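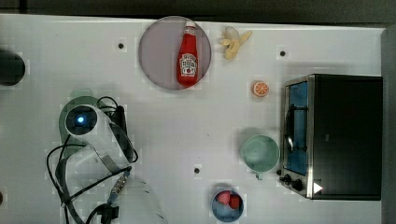
Is Ketchup a Vegetable?

People say all kinds of things about ketchup. Some say it counts as a vegetable. Some say it's good for you because it's made from tomatoes. Should you believe them? Let's check.

A ketchup label may show a tomato, like the little one on this red bottle. A picture on a label is there to help sell the bottle. It can't tell you how much sugar is inside. For that, turn the bottle around and read the small print. Sugar is often near the top of the list.

And a tomato grows from a flower and holds seeds, so to a plant scientist it's a fruit! Cooks call it a vegetable anyway. Both sides have a point.

What about the fruit next to the plate? The peeled banana is a toy, so don't bite it. A real banana is a berry, if you ask a plant scientist. Sounds made up, doesn't it? Look it up in two different books before you repeat it.

Try this at home

Read the labels on 10 foods in your kitchen. Write down what the front says. Then write down the first thing in the list on the back. Do they match?

Written by Oddur Lund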